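경매 출품 심의 회의록 (9월)

장소: 2층 회의실
시작: 오후 4시
진행: 파트리시오 올메도(Patricio Olmedo)
참석: 도자 담당, 목칠 담당, 도록 편집, 위탁 접수, 회계

1. 지난 회의록 확인
수정 없이 통과. 다만 목칠 담당이 지난번 "조속히 처리"로 적힌 항목 가운데 처리된 것이 하나도 없다고 지적함. 이번부터는 담당자를 함께 적기로 함.

2. 프롤사이드(Prallside) 컬렉션 위탁 건
위탁자 측 목록에 따르면 전체 3,566점. 접수 담당은 목록을 받았을 뿐 실물 대조는 시작하지 못했다고 보고함.
올메도는 이 숫자를 믿기 어렵다는 입장. 찻잔과 받침을 따로 센 줄이 있고, 같은 향합이 번호만 바뀌어 두 번 올라온 것으로 보이는 줄도 있음. 위탁자는 "3대에 걸친 수집"이라고 설명하나 구입 영수증은 한 장도 제출되지 않음.
도록 편집은 일단 보도자료에 숫자를 넣자고 제안. 올메도와 도자 담당이 반대하여 넣지 않기로 함.
결정: 실물 대조가 끝날 때까지 대외 자료에 총점수 표기 금지. 담당: 위탁 접수.

3. 청화백자 병 연대 표기
위탁자 희망 표기는 "18세기". 도자 담당은 굽 안쪽 처리와 청화 발색이 19세기 후반 이후로 보인다는 의견. 위탁자가 낸 감정서는 발행처 주소가 없고, 서명도 판독되지 않음.
목칠 담당이 "추정"을 붙이면 되지 않느냐고 물음. 올메도는 근거 없는 연대에 "추정"만 붙여 놓고 나중에 반품을 받은 일이 작년에도 있었다고 답함.
결정: "19세기 후반 이후"로 표기. 위탁자가 동의하지 않으면 출품 보류. 담당: 도자.
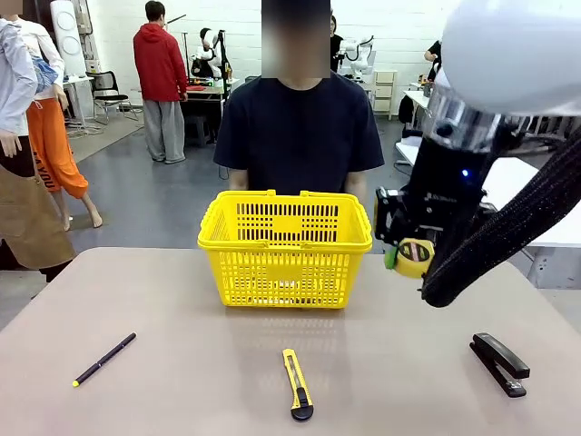
4. 나전칠기 함 수리 이력
위탁자는 수리한 적이 없다고 함. 목칠 담당은 뚜껑 모서리 자개 일부가 두께와 색이 다르고, 경첩도 후대에 교체한 것으로 본다고 보고. 길이 30cm짜리 함에 경첩만 새것처럼 반듯한 점도 언급됨.
회계가 수리 사실을 적으면 시작가를 얼마나 내려야 하는지 질문. 목칠 담당은 금액부터 정할 일이 아니라고 함. 이 부분에서 논의가 길어졌고 결론은 나지 않음.
결정: 상태 보고서에 보수 흔적과 경첩 교체 소견을 모두 기재. 시작가는 다음 회의에서 재논의. 담당: 목칠, 회계.

5. 루덴트(Ludent) 온라인 응찰 시스템
루덴트에서 보낸 제안서 검토. 도입 시 응찰자가 20% 늘어난다고 되어 있으나 어느 경매의 어느 기간을 비교한 수치인지 없음. 올메도가 지난달 근거 자료를 요청했고, 같은 제안서가 표지만 바뀌어 다시 왔다고 함.
도록 편집은 화면은 보기 좋다는 의견. 다른 의견 없음.
결정: 근거 자료가 올 때까지 계약 보류. 시험 사용도 하지 않음. 담당: 진행.

6. 도록 인쇄
수마우(Sumau) 용지 견본 확인. 기존 용지보다 흑칠 색이 탁하게 나온다는 의견이 많았음. 단가가 낮다고 하나 운송비가 빠진 견적이어서 비교가 되지 않음. 회계가 운송비 포함 견적을 다시 받기로 함.
16쪽 분량의 소품편을 따로 묶자는 제안은 부결.

7. 기타
- 추이(Cui) 소장 목판화 반환 일정은 소장자 회신이 없어 미정. 접수 담당이 다시 연락.
- 프리뷰 기간 진열장 열쇠 대장에 서명 누락이 계속됨. 누가 마지막으로 열었는지 확인되지 않는 날이 있었음. 열쇠는 접수 창구에서만 내주기로 함.
- 응찰 보증금 환불 문의 증가. 안내문 문구는 회계가 초안 작성.

종료: 오후 6시 10분
다음 회의 전까지 2번 항목 대조 진행 상황을 서면으로 회람할 것.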